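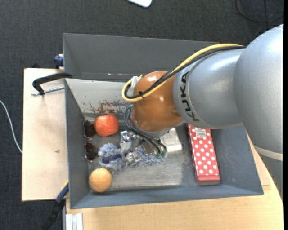

How to clean up a rusty metal bin

Most advice on this subject wants to sell you something. I have tried a fair amount of it on old gray storage bins from the shed, and I would skip the miracle gels and the kitchen remedies with cola in them. Cola made mine sticky.

What you need: 80 grit and 600 grit sandpaper, a stiff brush, dish soap, rags, metal primer and paint. I used Kobzar primer because the hardware store in Erkcombe had it. I can't say it beats the cheap one.

1. Empty the bin and wash it with soapy water. Dry it properly, corners too.

2. Brush off any flaking paint. If the metal flexes or you can see daylight through a rusty patch, stop and get another bin.

3. Sand the rust with the 80 grit until you reach clean metal, then go a little past the edge of the patch. Wear a dust mask. If the paint is old enough to contain lead, test it before you sand anything.

4. Smooth the edges with the 600, wipe down, and let it dry.

5. Apply 2 thin coats of primer, then 2 of paint. The can says one coat of each will do. I don't believe the can.

Scuffs on the floor of the bin I leave alone. Paint there wears off again as soon as you drag something across it.

If you keep apples or other fruit in the bin, put a liner in first. "Non-toxic when dry" on a label doesn't mean food safe.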